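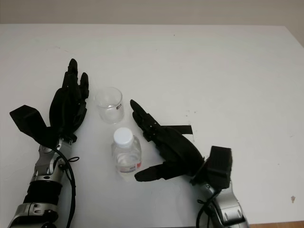

Golnar Ghorbani once told me that a demonstration is only as good as the worst habit of the person giving it, and I was annoyed with her for the better part of a week. I had just spent my evenings teaching two robot arms to pour water, and I thought my habits were fine!

Chapter 4
Learning From Demonstrations

So let me start with those evenings. The task was pouring from a small plastic bottle into a glass cup, with two multi-fingered hands on one white tabletop. I recorded 60 demonstrations, trained a policy overnight and got a success rate of 38 percent. The arms would reach out nicely, one hand on either side of the cup and bottle, and then on a bad run they'd just dither. Left hand first? Right hand first? I'd done it both ways while recording, depending on my mood, and the policy had learned my mood swings along with everything else.

Golnar's fix was dull and it worked. She had me throw out my data and record 60 new demonstrations with one rule: the same hand always moves first. Same network, same training time, same number of examples. Success went up to 79 percent. I ran the test again (I was a little suspicious) and the number held.

This chapter is about why that happens. The short version is that plain behavior cloning, trained with a squared error, likes to average. Show it two good ways to start a task and it may give you the path halfway between them, and halfway between two good grasps is often a handful of air. We'll work through that on paper in Section 4.2, with a toy problem that has only one joint, and come back to the full pair of hands in Section 4.4.

There's a second way out, and Calum MacKinnon will argue for it loudly if you let him. Keep the messy data, collect a lot more of it -- he likes 2,000 demonstrations -- and use a model that can represent several answers at once. Section 4.5 gives his side a fair hearing. I've come around to it more than I expected, though I still don't want to be the one recording.

Before you read on, you should be comfortable with the loss functions from Chapter 3. If the word "multimodal" makes you think of cameras and microphones, set that aside for now. In this chapter it means a distribution with more than one peak.

4.1 What the policy sees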